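Home Read Stories Poems Archive Submit

The Round Table

Jan 26, 2026 – by Ningsih Ginting

3 min read

My aunt died in August and left the flat in Plurnham to my brother and me. He lived in Skarkolach and had two small children, so I went on my own with a roll of bin bags and the key, which had come in the post inside a sock.

The flat was on the second floor. Mrs Gerlach from downstairs had been in to water the plants and had left the windows open. She had also left a note on the worktop saying the boiler made a noise and I should not mind it. I minded it for one evening and then stopped hearing it.

I began with the bedroom. I thought the clothes would be the worst part and they were not. She had already given most of them away. There were two good coats, a drawer of scarves and a shoebox with 1000 rupiah in it, one note, folded into a square. I put the note in my purse. The coats went on the back of the door and I moved on to the bathroom, where everything was half used and could be thrown out.

By the second afternoon there was only the table to do. I had walked round it several times, carrying other things. It was where she ate and paid her bills and rang us up, and I could not remember it without something on it. The flowered cloth went on when I was at school and stayed on.
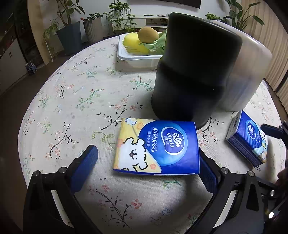 Ningsih Ginting
Short story writer

I sat down in the chair nearest the window, which was mine when I visited. The tissues were Vinda, with the fluffy white dog on the yellow part of the wrapper. She always bought the blue packs. She went to the big shop in Nillwood for them, on the bus, and came home with enough for the winter. "Ultra Strong," she used to read out, in English, when she gave me one for my nose. Then she would say that I should be the same.

I took one out and used it. Then I took another.

My brother rang while I was sitting there. He asked how far I had got and I said nearly finished, just the table. He asked what was on it.

"Tissues," I said. "The dog ones."

He did not say anything for a bit. One of the children was shouting in the room behind him and he told her to wait.

"Is she giving it away, the table?" he said, and then, "I mean are we."

I said the man was coming for the furniture in the morning and the table was on his list. My brother said he had room for it. I said he had no such thing, I had seen his kitchen. He said they could move the bench out. He asked me to measure it, so I fetched the tape from her sewing drawer and measured it across the top of the cloth, and he wrote the number down and went off to look at his kitchen.

I waited with the phone on my knee. Downstairs Mrs Gerlach was running a tap. After a while he came back and said it would fit if nobody sat on the side by the fridge.

"Keep the cloth on it," he said.

"It'll need to come off for the van."

"Then put it in your bag."

I rang the furniture man and told him to leave the table. He was quite cross and said he had priced the job with it in, and we settled on six pounds less. Then I wrapped a cup in one of the scarves, as I wanted to keep the cup, and put the pack of tissues in my coat pocket – there was plenty left in it – and went down to ask Mrs Gerlach if she would like the plants.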